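Reading an inspection report when half of it is missing

I have spent the past few evenings with the published summary of the Urrutia inspection, and I want to set down how I read it before the second part comes out in December. My interest is in procedure. I used to write biosafety paperwork for a living, and the arguments over this laboratory have been carried on mostly by people who have not opened the annexes.

The background, briefly. Urrutia is a state laboratory that holds animal pathogens. The neighbouring government asked for an outside inspection after a waste line was shut down without notice. The host ministry refused, then agreed to a visit under terms it drafted itself. Both foreign ministries have since quoted the same summary to opposite effect, which is possible because the summary is short and its verbs are weak.

Start with the terms of reference. They are in annex 2, and they limit the team to "areas in current operational use". A store that has been emptied is outside that wording. So is a line that has been shut down, and the shut line was the reason for the request. The team could ask about it and record the reply, but had no right to open the access panels. When the host ministry says that inspectors found no fault with the waste system, the sentence is accurate for the part they were let into. It says nothing of the rest.

Next, the records. The team asked for 9 years of autoclave logs and received 6. The summary gives the reason as a change of record system, from paper to a package called Clustden. I have seen this kind of changeover, and it does lose things. Paper gets boxed, the box goes to an outside store, and the store's index is wrong. What I would expect to find in the annex is a transfer note with a signature and a box number. There isn't one. Its absence doesn't show that anything was hidden, but a request for the note would cost one letter, and neither side has said whether it was sent.

Then the sample inventory. The host declared 3000 vials. The team checked a selection against the register and reports "satisfactory agreement". No figure is given for the size of the selection, and no rule for how it was drawn. If the laboratory's own staff pulled the racks, the check tests the labels on those racks and little more. If the team chose positions from the register and had them fetched, it is a much stronger test. The difference could have been stated in a line.

Milagros Toledo, who sat on a regional panel for this sort of visit, wrote a useful commentary in which she argues that a weak inspection is worse than none, as it lets the host close the file. I don't agree. A weak inspection leaves documents behind, and documents can be compared with later ones. Before this visit there was no public floor plan of Urrutia at all. Now there is one, with the drain runs marked, and the next team will be able to see if it has changed.

The press has been of limited help. Most papers ran the foreign ministry statements side by side and left it there. Telma Pereyra's long piece is the exception. She went through the contractor list and noticed that Putix, which serviced the air handling, and Litetti, which certified it, have the same registered address. That is in annex 4 for anyone to read. It may be harmless — small firms share offices, and certification in a thin market is often done by people who know each other. It is still a question of independence, and the summary should have raised it.

What I would ask for, if anyone were asking me:

The transfer note for the missing logs.
The selection method for the vials.
A revised scope that includes equipment out of use.
A statement from Litetti on who owns it.

None of these touches on military matters or commercial secrets, and all four could be answered by post. The demand for "full transparency" that keeps coming from across the border is too broad to be met and so easy to refuse. A short list with annex numbers is harder to wave away.

I have assumed throughout that the annexes as published are complete. Their page numbers run without a gap, but annex 5 ends on a table whose notes refer to a further table that I could not find. 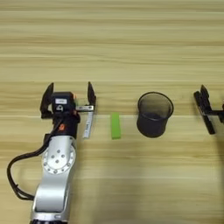
Who drafted the terms under which the Urrutia team worked?

The host ministry drafted them, and they confined the visit to areas in current operational use.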